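2019-07-13
Posted by the Belmonte bench, shared notebook

Glue trials, continued. The mug handles are still coming off.

Batch 6 was the Metix two-part epoxy on bisque stoneware, same as batch 5 except that I read the instructions. Clamped for 15 hours with the padded clamps. Pulled the first handle with the luggage scale and it let go at 67 newtons, taking a flake of clay the size of a lentil with it. I am calling that a clay failure, which looks better in the notebook than a glue failure.

Second handle came off while I was writing down the first one. No reading.

Suspicions, in order of how much I'd like them to be true:

- Dust. The sander lives upwind of the glue shelf. Has for years.
- Old hardener. The tin from Juvatgate has gone the color of weak tea. The label says pale straw. Depends on your straw.
- Mix ratio. I weigh it now. Before, I "eyeballed" it, and the results were about as scientific as the word.
- Humidity. Always available to be blamed.

Thin handles are the worst. Less foot on them, so less to glue, and people pick the cup up by them anyway.
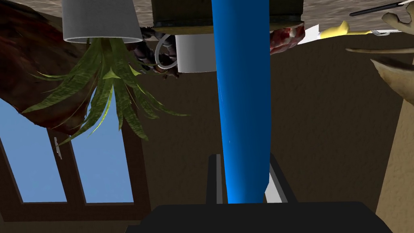
To do before August

Move the sander. Order fresh hardener from Skakasside, small tin, and write the opening date on the lid this time. Wipe the joint faces with acetone and let them sit 2 minutes before mixing. Run batch 7 with half the handles scored and half left smooth, and label which is which on the cup, not on the tray. The tray got washed.

Whoever has the good tweezers, the drawer is still where it was.

Recent entries
Batch 5: a short one
Kiln shelf wash, again
Clamp pads from an old bath mat
Why the luggage scale reads in newtons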